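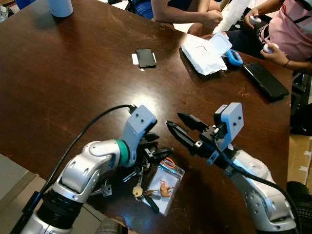 The table at Clolby, with the keys.

My sister had kept the house keys on one ring for as long as she lived in Clolby, and when she sold the place she put them on the dark table with everything else out of her bag and told me to sort out which was which.

The buyers wanted them by two. She sat across from me with her arm on the table and didn't help.

"The silver one's the front," she said.

"And the beige thing?"

"The gate. Or the pool, when I had the pool pass."

She'd emptied out both phones, the work one and her own, and a card in a plastic holder on an orange loop, and the little tan animal she had been carrying since our mother's funeral. I had always taken it for a dog. She said it was a bear. We had an argument about that once on the train to Nindstead, and it lasted thirteen stops.

I asked if the bear was going with the house.

"Don't be stupid," she said.

The table was staying, though. The Dijkstra people had offered her eighty dollars for it and she'd said no, then the buyers asked if they could have it and she said yes for nothing. It had scratches all over the top. One of them was mine, from a compass, in grade six. I looked for it while she drank her water and couldn't tell it from the rest.

"You could come up to Drastenance with me," she said. "For August. There's a spare room."

"It's 195 kilometres."

"I know how far it is."

I worked at the ring with my thumbnail. It was one of those tight ones that pinch you back. The black fob was for the car, so that had to stay, and I wasn't sure about the beige one, and she wasn't going to be sure about it either.

"Does it have a desk?" I said. "The spare room."

"It has a bed and a window. You can bring a desk."

I got the silver key as far as the join in the ring and it stuck there. She held out her hand for it, and I gave her the whole bunch, and she put it back down on the table without trying.

"Have it measured first," she said. "The door's narrow."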